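Rokosix Dual-Arm Cell: Operator and Maintenance Guide
Section 9. Preparing the Work Surface and Checking the Hands
Revised 23 May 2024

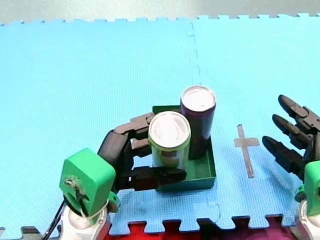
Nasr asks whether the surface has to be checked again when only one hand has been serviced. It does. Both arms share one set of surface positions, and the complete procedure in this section applies after service to either side.

9.1 Before you begin

Read Section 2, Safe Access, before entering the cell. The procedure takes 60 minutes when no parts need to be replaced. Have the cell log and a roll of gray marking tape at hand.

CAUTION: Do not reach between the arms while drive power is on. The fingers can close without an audible warning.

9.2 Laying the mat

1. Move both arms to the service position and switch off drive power.
2. Wipe the table and let it dry completely.
3. Lay the foam tiles and press the puzzle tabs together, working from the center outward.
4. Run a flat hand over each seam. Lift and refit any tile that stands higher than its neighbor.

Note: Small creases in the foam are acceptable outside the pick and place areas. Replace any tile that is creased underneath the tray position.

9.3 Marking the target

1. Find the target position on the layout sheet supplied with the cell.
2. Apply two strips of tape in the form of a cross. The strips must lie flat.
3. Remove old tape residue before applying a new mark.

Do not place a target mark across a seam.

9.4 Checking the hands

1. With drive power still off, look at each finger joint for dirt, wear, or a loose link.
2. Check that the cable at each wrist has enough slack for full rotation.
3. Leave the cell, close the gate, and restore drive power.
4. Run program 77 from the pendant. Each hand opens and closes in turn at reduced speed.
5. Watch that the fingers move evenly. If one lags, stop the program and go to 9.6.

9.5 Test with tray and cans

1. Switch off drive power and set the tray on the mat at its start position.
2. Stand the test cans upright in the tray.
3. Restore power and run the grasp test at reduced speed.
4. Record the result for each arm separately.

CAUTION: Use sealed or empty cans only. Liquid in the finger joints voids the service agreement.

9.6 Faults

Code 1186 indicates that a finger has not reached its commanded position. Clear any obstruction, then repeat 9.4 from step 1. If the code returns, take the cell out of use and contact the Breltley service desk. Hands for exchange are shipped from Rodham.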